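Workshop notebook, Plirnness project
Utensil bench, January, entry begun 2:15 p.m.

The bench was set for the utensil series in accordance with the January plan. The Baumgart tray was left in storage, as its raised edge takes up space needed for the longer handles. All items were placed directly on the wood. Ledger number for this layout is 2,357.

Handles are to be laid flat, with the hanging hole toward the working side. The tabletop is to be wiped with a plain damp cloth between layouts. The Nistix cleaner is withdrawn from use on this surface until the question of residue has been settled. 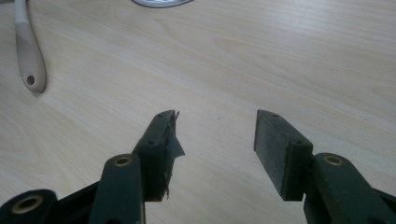
Dadatside asked whether the pale handles should be kept off the pale wood altogether, and suggested a gray mat under the long items, on the grounds that their outlines are hard to pick out from a distance. The suggestion is recorded. A mat would also change how the utensils slide, and the present series is intended for bare wood. The matter will be taken up again at layout 3.

The second part of the session concerned the slotted spoon and the shallow steel cup. The cup is to stand clear of the grommet hole. The spoon is to be held upright by its handle, with the bowl down inside the rim. Contact with the rim is to be noted as light or firm; no other wording is to be used in the ledger.

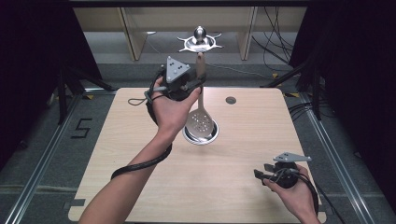 Slotted spoon, head down in the steel cup, layout 2,357.

Outstanding: a second cup of the same depth; new labels for the utensil drawer; a decision on the mat. Utensils to be washed and returned to the drawer before 5 p.m.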